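4. Evaluación del kit de pinza Sarkumine en la manipulación de toallas

4.1. Descripción del kit

El kit Sarkumine, distribuido por Tuduvmont, se ofrece como un paquete de manipulación textil para laboratorios pequeños: pinza, fundas azules para los dedos, almohadillas de repuesto y un entorno de programación propio. Nos interesó desde el primer momento por una razón muy práctica. La tela sigue siendo uno de los materiales más ingratos para cualquier efector final, y casi todos los productos que habíamos evaluado antes en Nesden se diseñaron pensando en cajas, botes o piezas mecanizadas. Este kit, en cambio, parte de la tela, y se nota en muchos detalles del montaje.

La instalación nos llevó una mañana. El manual es claro, con esquemas grandes y una sección de errores frecuentes que consultamos más de una vez (sobre todo la relativa al par de apriete de las almohadillas). Los dedos se forran antes de la calibración, y conviene respetar ese orden: si se forran después, el cero de la apertura se desplaza y hay que repetir el procedimiento completo.
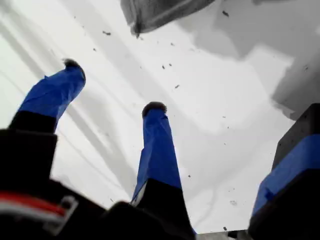
El programa de calibración pide tres aperturas y tres cierres en vacío, registra la corriente del motor y propone un umbral de contacto. En nuestras pruebas aceptamos siempre el valor propuesto. Quisimos medir lo que obtiene un usuario que sigue el manual al pie de la letra, sin ajustes finos de especialista.

4.2. Protocolo

Trabajamos con toallas grises sobre una superficie blanca y definimos dos tareas. En la primera, la pinza debe pellizcar la tela y levantarla; en la segunda, debe tomar una esquina y desplazarla hasta una marca. Cada tarea se repitió 90 veces, con la toalla recolocada a mano entre intentos y en una orientación elegida al azar. Dimos por válido un agarre cuando la tela permanecía sujeta durante 8 segundos.

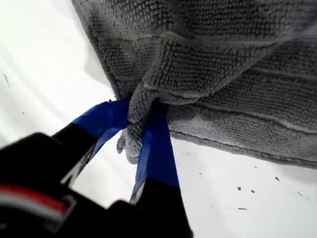
La tarea de levantar resultó la más agradecida. El bucle del rizo ofrece mucho relieve a las almohadillas, y el control de fuerza reacciona con una suavidad que nos sorprendió gratamente - llegamos a repetir una serie entera sólo para comprobar que los registros eran correctos. Lo eran. El consumo del motor se estabiliza pronto tras el contacto y apenas varía mientras la tela cuelga, un comportamiento muy deseable en sesiones largas.

Con las esquinas hay que afinar más. Un error pequeño en la altura de aproximación basta para que los dedos se cierren por encima del tejido o empujen el borde y lo doblen. El kit incluye una rutina de búsqueda que baja en pasos cortos y vuelve a intentarlo, y recomendamos activarla siempre, aunque alargue el ciclo.

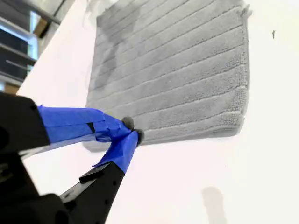
Para comparar, repetimos la segunda tarea con la pinza de serie de Lammers, que ya teníamos en el laboratorio desde agosto. Es una buena herramienta, robusta y muy rápida, pero exige programar desde cero la aproximación a la tela. Con Sarkumine esa parte viene hecha, documentada y abierta a modificaciones, y para un grupo con poco tiempo la diferencia es enorme.

4.3. Durabilidad y mantenimiento

El fabricante recomienda revisar las almohadillas cada 2.000 ciclos. No alcanzamos esa cifra, de modo que nada podemos afirmar sobre el desgaste a largo plazo. Sí anotamos que las fundas conviene revisarlas al final de cada jornada y que el cambio de una de ellas, con algo de práctica, se hace en alrededor de 3 minutos.
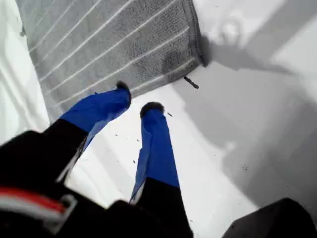 Figura 1. Dedos de la pinza, con recubrimiento azul y puntas negras, junto a la toalla gris.

Queda pendiente la prueba con tejidos lisos, donde el relieve ya no ayuda al agarre. Tenemos muchas ganas de hacerla, y los guiones de ensayo descritos en 4.2 pueden reutilizarse sin cambios salvo el umbral de contacto, que habrá que calibrar de nuevo para cada tela.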